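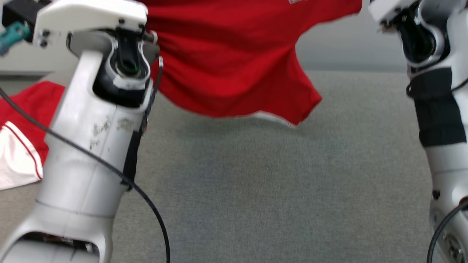
Used server memory is accepted, tested and graded at the Drerska depot under the procedure set out on this page, which applies to every member of Pletia staff who handles modules before they are offered for resale. The modules are easily damaged by static discharge, and the damage often does not show until the module has been in service for several weeks. Work must therefore be carried out at a protected bench. A fabric-covered surface over which clothing is being handled, such as the grey one with the red garment held above it, is to be treated as unsuitable for memory, and trays must not be set down on a surface of that kind even for a moment. Outer clothing is left in the lockers by the stores entrance.

Revised 2026-02-21. Questions about the procedure should be sent to Isamu Matsuda at the depot office. Questions about grading are dealt with by Thiện Tô.

## Before you begin

You will need:

- a bench with an earthed mat, checked that morning
- a wrist strap with a working lead
- antistatic trays with lids
- a soft brush and lint-free wipes
- isopropyl alcohol in a labelled dispenser
- a test server of the correct memory type
- the Evow test stick for that server
- a roll of blank Vida labels
- antistatic bags in the short and long sizes

Test the wrist strap on the wall tester each time you put it on. If the tester shows red, replace the strap and test again. Straps that fail are cut through before they go in the bin, so that they do not find their way back to the hooks.

Food and drink are not permitted in the memory room. Loose sleeves should be rolled and held, and knitwear should be covered by a bench coat.

## Step 1: Book in the consignment

Open one carton at a time. Compare the contents with the supplier's sheet and enter the quantity received in the Vida record, even where it differs from the quantity promised. Do not alter the supplier's sheet.

Where a consignment contains more than 67 modules, split it into two records and give the second the suffix B. The test server log cannot hold a longer list under one reference, and entries beyond the limit are dropped without a warning.

Modules that arrive loose in a plastic carrier, or wrapped in ordinary bubble film, are to be booked in with the note "unprotected in transit". They are tested in the usual way but cannot be given Grade A.

## Step 2: Sort by type

Sort the modules before cleaning them. Mixed types account for most of the failed tests recorded at the depot, and the modules concerned are usually sound.

1. Separate by generation. The position of the notch along the contact edge differs from one generation to the next, and a module must never be forced into a slot it does not fit.
2. Separate registered modules from unbuffered ones. The manufacturer's label normally carries a letter that shows this. If the label is missing, look for the register chip near the centre of the board.
3. Separate load-reduced modules from standard registered modules. They must not be mixed in one server.
4. Separate by capacity, and then by rated speed.
5. Place modules with no readable label in the yellow tray and leave them until the end of the session.

Keep matched sets together where the supplier has identified them. A set that came out of one machine generally sells more easily than the same number of single modules, and buyers ask for the part numbers to agree down to the revision letter.

## Step 3: Inspect

Hold each module by its short edges under the bench lamp and look at both faces. Reject the module without testing if you find any of the following:

- a cracked, chipped or missing component
- a burn mark on the board or the contacts
- a contact that has lifted from the board
- a bend that can be seen when the module is viewed along its length
- corrosion which has spread beyond the contacts

A heat spreader that has come away at one end is not a reason for rejection, but it must be noted. Do not attempt to glue it. Scratches across the gold contacts are common on used modules and are acceptable when the gold is unbroken.

If you are not certain whether a mark is damage or dirt, clean the module first and inspect it again. 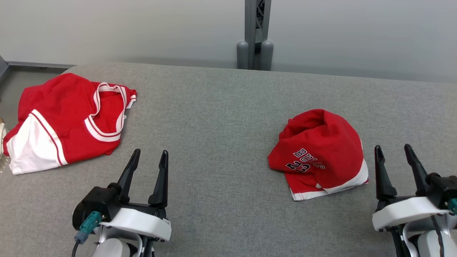 ## Step 4: Clean the contacts

Brush dust from the slots between the chips, working away from the contact edge. Moisten a wipe with isopropyl alcohol and draw it along the contacts in one direction. Turn the wipe to a clean area for the second face. The dispenser should be closed between modules.

Erasers are not to be used. They remove tarnish quickly, but they also remove gold, and the crumbs collect in the slots of the test server.

Allow the module to dry in an open tray before it is fitted. Compressed air from a workshop line must not be used for drying, as it may carry oil and water. Never apply heat.

## Step 5: Fit the modules in the test server

1. Shut the server down and remove the power leads from both supplies.
2. Press the power button once with the leads removed and wait for the board indicator to go out.
3. Clip your wrist strap to the bare metal of the chassis.
4. Open the latches at both ends of each slot.
5. Fit the modules in the order printed inside the lid. The order differs between models, and a server filled in the wrong order may start normally while ignoring part of the memory.
6. Press down evenly on both ends until the latches close by themselves. A latch that has to be pushed shut usually means that the module is not fully seated.
7. Write the slot number of each module on the run sheet.

The air baffle must be put back before the server is started, including for short tests. Modules in the rear slots overheat without it.

## Step 6: Run the test

Start the server from the Evow stick and select the full pattern test. Confirm that the total memory shown on the first screen agrees with your run sheet. If it does not, stop, refit the modules and start again. Do not proceed with a partial total.

The depot standard is 7 complete passes. A server filled to capacity may need 18 hours for this, and long runs should be started in the late afternoon so that they finish by the next working morning. The room thermometer reading is entered on the run sheet at the start and again at the end.

Results are read as follows:

| Result | Action |
|---|---|
| No errors, no corrected errors | Pass to grading |
| Corrected errors only | Clean, move to another slot and repeat once |
| Uncorrected errors | Reject |
| Server stops or restarts | Repeat with half the modules |

Error correction can hide a weak module. For this reason the corrected error count must be read from the server's own event log as well as from the test screen. Clear the log before each run, or errors from an earlier batch will be counted against the present one.

Where the errors remain with the slot after the modules have been exchanged, the fault lies in the server. Hang the blue tag on it and inform the office. Modules tested in a faulty slot since its last clean run must be tested again.

## Step 7: Grade and label

Grades are given by a second person, who has not carried out the test.

**Grade A.** Tested without errors, manufacturer's label complete, contacts clean, arrived in protective packing.

**Grade B.** Tested without errors, with cosmetic marks, a damaged label or unprotected transit.

**Grade C.** Tested without errors, but part number unreadable. Sold by measured capacity and speed only, and always described in those terms.

Place the Vida label on the bag and not on the module. Labels fixed across the chips hold heat, and labels fixed over the manufacturer's own label will void any remaining warranty. The label must show the grade, the capacity, the rated speed, the record reference and the initials of both members of staff.

Listings should state exactly what is included. Risers, blanking pieces and heat spreaders are named only when they are in the bag. The words "as new" are not used for any grade.

## Step 8: Pack and store

One module goes in each bag. Fold the open end over and seal it with the label so that the seal has to be broken to remove the module. Stand the bags upright in a lidded carton with the contact edges facing down, and do not pack the carton so tightly that the boards bend.

Cartons for stock are kept on the steel shelving in Bay 101. Cartons awaiting despatch are kept on the trolley and must be cleared by the end of the day. Stock not sold by the November count is tested again before it is relisted.

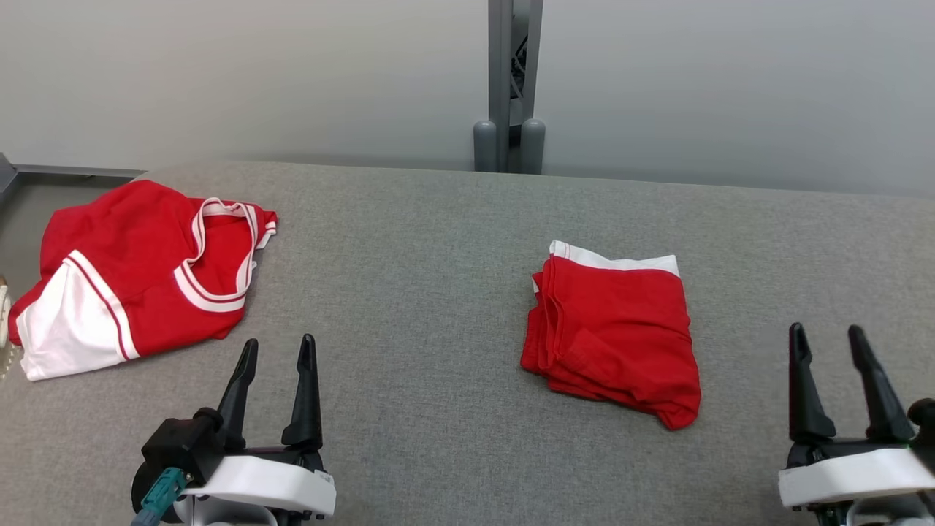 ## Rejected modules

Rejected modules are marked with a diagonal line in permanent ink across both faces and placed in the locked bin. They are sent for metal recovery and are not sold as spares or given away. The weight of each collection is entered on the waste transfer note, a copy of which remains at the depot.

Memory of the kinds covered here does not keep data once power has been removed for a period, and no separate erasure step is needed. Persistent memory modules are an exception. They look very similar, fit the same slots and do retain data, and they must be taken to the secure storage room with the record reference attached. Erasure of those modules is covered by the procedure for drives.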